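Do you really need a snack plate?

Wednesday, August 22, 2018

Every tidy-home blog says to put your chips on a plate. I have my doubts — it's one more thing to wash. 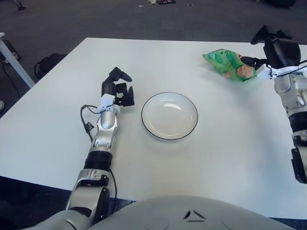
The case against

The Zeltis plate cost me 5 dollars and shows every greasy fingerprint. The bag costs nothing extra and goes in the trash. I gave the plate 2 weeks and ate from the bag anyway.

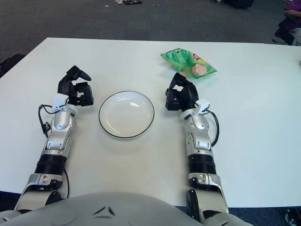

Black-rimmed plate, still empty, with the green bag nearby.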